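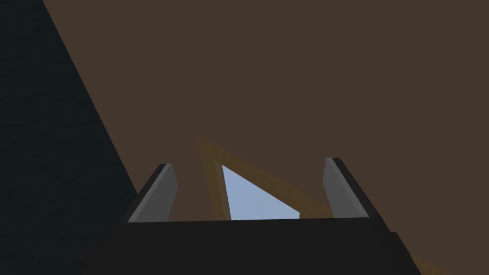 A sprung floor is built in layers, and this session covers the layers under the dance surface. Most of the trouble we get called in for starts down there, and from the top there is usually little to see. Take a flat, even, dark brown surface with no seams or markings on it. It could be lying on foam blocks, on battens or straight on a concrete slab, and the color tells you nothing. You have to find an edge, lift it, and look.

Layers from the bottom up

Slab or structural floor. Check it with a long straightedge in several directions. Mark high spots and low spots in different colors of chalk. Grind the high spots first, then fill.

Moisture barrier. Overlap the sheets and tape every joint. Run the sheet a little way up the wall and trim it at the end of the job.

Pads or battens. Pads are quicker to lay and easier to replace. Battens cope better with uneven slabs because you can shim them. Don't mix the two in one room - the give will be different underfoot and dancers notice within minutes.

Plywood. Two layers, the second turned 90 degrees to the first, joints staggered. Glue and screw the second layer to the first only. If a screw goes through to the slab, the floor is pinned at that point and will feel dead.

The Hillach studio

We will use this job for the worked problem. The room is 3330 square feet and the sprung area is 3000. The rest is a fixed border along two walls for the piano and storage. Emmett Whitlock drew the first plan with the border level with the sprung part but touching it, which would have stopped the edge from moving. Piret Rätsep moved the line and put in an expansion gap with a cover strip fixed to one side only. 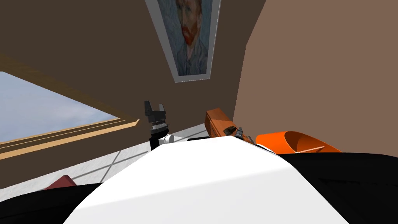
The cover strip was then the argument. A wide one hides the gap but can catch a foot, and a narrow one leaves less room for movement in a damp season. They settled on a beveled strip and went back in December to check it, with the heating on and the gap at its widest.

Before next time

Read the Hillach plan and work out how many sheets of plywood each layer needs, with an allowance for cuts. Show the stagger in your sketch.

Write down where you would put the piano if the border were on one wall only - a heavy point load on pads needs its own support.

Questions about the sketch go to Nanna Grímsdóttir.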